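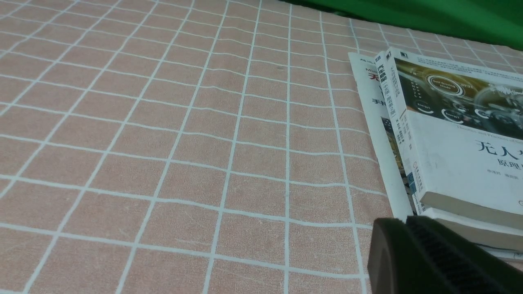

Pralness Tabletop Gripper Practice Handbook and Wall Card Set

Item 2824
Spiral bound, 156 pages, with 5 laminated wall cards
In stock - ships Monday if you order before noon

If you've ever set up a small robot arm on a bench, you know the arm is the easy part. Then comes the week when four people in the lab are running it four different ways, one of them is reaching in to straighten an object while the motors are still on, and the person who wrote the rules down has left for another job. We made this handbook for that week, and we hope it also does you some good in all the weeks after!

It was written by Birutė Kuusk and Catinca Hodoroagă, who between them have looked after a good many shared robot benches. They wrote it in plain words, for the people who stand next to the arm all day. The standards themselves still matter, of course, and the handbook doesn't replace them or your own risk assessment. Please keep those close by. What you get from us is the everyday layer that sits on top.

What's inside

Part one is about the bench. How to mark the reach of the arm, what to do about cloth coverings that creep and wrinkle (tape the underside, and check it at the start of each shift), where the stop button goes, and how to keep cables away from elbows.

Part two covers handling ordinary things: books, boxes, cups, soft goods. The section on books is longer than you might expect. A thick book and a thin paperback ask for very different grips, and a leaning stack can slide when you take the one on top, so there are suggested starting speeds and a page on setting force limits for covers you'd like to keep nice.

Part three is on people. Who may enter the marked area and when, how two people share one arm without talking over each other, and what to say out loud before power goes on. Margus Ramanauskas added a short chapter on handing over at the end of a shift, and it's my favorite part of the whole thing.

Part four is care of the gripper itself - looking over the ridged pads for wear, wiping them down, checking the wrist camera mount for play, and writing all of it in the log at the back.

The wall cards

The cards are letter size, matte, and wipe clean with a damp cloth. They cover starting up, stopping, clearing a dropped object, pad checks, and shift handover. Holes are punched at the top corners.

What's new in edition 2

The pad inspection pages have been redrawn, the log has more room for handwriting, and the chapter on wrist cameras now includes lens cleaning. If you own the first edition, write to Sibusiso Mokgethi at our order desk and he'll send you the changed pages as loose sheets at no charge.

Goes well with

Orkard floor marking tape, yellow or white
Astden bench log refills, pack of 2

Returns are fine within the month as long as the log pages are blank.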